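The Ferry House

Chapter headings were my mother's idea. She said that if I was going to write down what happened with the house I should break it into parts, so people could put it down and start dinner.

1. The letter

The letter came in March, in a long envelope with the Carkix name printed in the corner. Carkix owned the ferry. It also owned the landing, the parking lot, the bait shop, and the house at the top of the ramp where I had lived for nine years as the ticket agent.

The letter said the Helumley crossing would end when the season ended. The new bridge upriver had taken most of the cars. In the last full year we had carried 2000 of them, and I remember summers when we did that by the Fourth of July. It said I could stay in the house until the end of October. After that I could buy it or leave it.

I read it standing at the mailbox and then I read it again at the kitchen table. I put it under the sugar bowl. My mother found it there when she came over for coffee, as I knew she would.

"Do you want the house?" she asked.

"I don't know."

"You have to want it or not want it."

I said I had until October. She rinsed her cup and put it upside down on the towel.

The house was not much to want. It had two rooms down and two up, and a porch on the river side that leaned. The furnace was older than I was. When the river was high you could smell it in the closets. But from the bed upstairs I could hear the deckhand drop the chain at six in the morning, and I had woken up to that sound for so long that I didn't own an alarm clock.

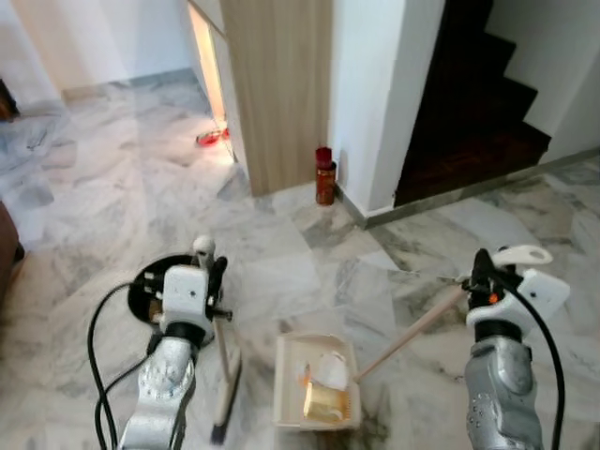

The price was in the second paragraph of the letter. I had enough for the first payment and a little left over, if I didn't fix the porch.

2. The season

We opened in April as usual. I sold tickets from the window and made change out of the same gray drawer. People asked if it was true about the ferry and I said it was. Some of them told me stories. One man had crossed with a mattress tied to his roof on the day he got married, and the mattress had come off in the middle of the river and floated, and the pilot had gone back for it. A woman said she had been carried across as a baby to be baptized on the other side, since the church on our side had burned down. I had heard a lot of these already, but I let them tell me.

In May the noodle restaurant across the water, Hoàng, put a sign in its window that said it would stay open. Most of its lunch business came from our side. I used to ride over on the 11:40 and ride back on the 12:30, and that was just enough time to eat a bowl of soup if I ordered when I walked in the door. The owner knew this. By the third year she would see the ferry coming and put the bowl on the counter before I got there.

"How will you come for lunch?" she asked me.

"I'll drive."

"It's forty minutes by the bridge."

"Then I'll come on my days off."

She didn't say anything to that. She gave me extra basil.

I thought about the house all through June and July. I would decide to buy it on the walk down the ramp, and by noon I would have decided against it. My brother told me to get away from it. He said a ticket agent living over an empty landing was like somebody sitting in a waiting room after the doctor has gone home. He wanted me to come to the city and work at Flalus, where he was a shift manager. They made hinges and drawer slides. He said the pay was better and there was dental.

I went and looked in August. I took the bus and slept on his couch for three nights. He showed me the plant, which was clean and loud, and he showed me an apartment he had found for me. It was on the fourth floor and it had an elevator. The rent was 850 a month with heat. The woman from the office let me walk through it alone.

I turned on the taps. I opened the window and listened. There was traffic, and someone's television, and a dog. It was a perfectly good apartment. I stood in the bedroom for a while trying to think where I would put the dresser, and I could not remember what color my own dresser was.

"So?" my brother said downstairs.

I told him it was nice. He said nice people lived in it too, he had met them on the stairs. We went and had hamburgers.
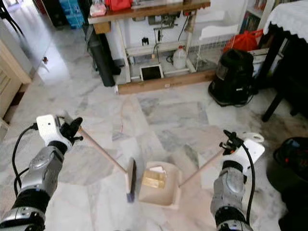
On the bus home I sat behind two boys who were going to visit their grandmother. The older one had been told to watch for the stop and he was so worried about missing it that he stood up in the aisle for the last hour. When it came he had his hand on the cord before the driver even slowed. The younger one was asleep and had to be pulled off by the arm. I watched them out the back window. The grandmother was there in a green car with the door open.

I got home after dark. The last boat had gone and the ramp light was on. I stood on the leaning porch and ate a plum I had bought at the bus station, and I threw the pit in the river.

3. The last boat

They set the last crossing for four in the afternoon. Carkix sent down a man with a camera and a box of paper hats. The hats said HELUMLEY FERRY on the front. He wanted everyone to wear one, and the pilot wouldn't, and there was a short argument on the ramp, which the pilot won.

I had thought there would be a few dozen people. The line went up past the bait shop and around the corner. The boat was allowed 100 passengers on foot and we filled it and came back and filled it again, so that the last crossing was really five last crossings. I sold 488 tickets that afternoon. I know because I tore them off the roll myself and the numbers are printed on them, and I kept the stub of the final one. It was bought by a girl with a bicycle. She didn't know it was the last day. She just wanted to get home.

My mother rode on the third boat. She wore the hat. She stood at the front rail by herself and came back with her hair blown flat on one side.

"I forgot how slow it is," she said.

When it was over I locked the window and counted the drawer. The pilot came in and put the key to the wheelhouse on the counter. I asked him what he was going to do and he said he had a cousin with a gravel pit. He looked around the office as if he might have left something there. Then he took one of the hats out of the box, folded it, and put it in his back pocket.

I went over to Hoàng the next day by the bridge. It took forty-four minutes. There was no bowl on the counter, because she hadn't seen me coming. I sat down and waited for it like anyone else, and it was strange to have time to finish. She sat with me for the end of it. She asked about the house.

I said I had signed the papers that morning.

I hadn't planned to tell her before I told my mother. It came out while I was looking for my napkin. She nodded and asked if there was room for a boat. I said there was a whole landing down there if Carkix ever got around to selling it, and she said her nephew had an aluminum one with a motor that he never used. 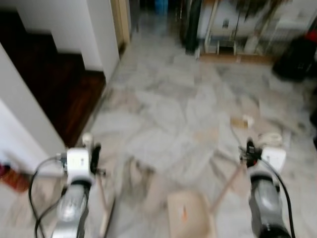
4. Winter

The chain was gone from the ramp by December. A crew came and cut it up and took it away on a flatbed, along with the ticket window, glass and all. They left the hole covered with a sheet of plywood.

I bought an alarm clock. I found work three days a week at the county garage, answering the phone when people called about plowing. They were mostly angry, but they were angry about the same few roads, and after two weeks I knew which ones.

My brother called in the evenings for a while to say the job at Flalus was still open. Then it wasn't, and he called to talk about other things. He asked if it was lonely. I told him it was quiet. He asked if the porch had fallen off yet, and I told him it had moved an inch, and he said he would come in the spring with a jack and some lumber. I wrote that on the calendar so he couldn't get out of it.

The dresser is brown. I looked as soon as I got back from that trip. It has a white ring on the top from a glass, and the bottom drawer sticks.

The nephew's boat is under a tarp beside the house. The motor needs a part. My mother says I'll drown in it, and she has asked twice when it will be ready.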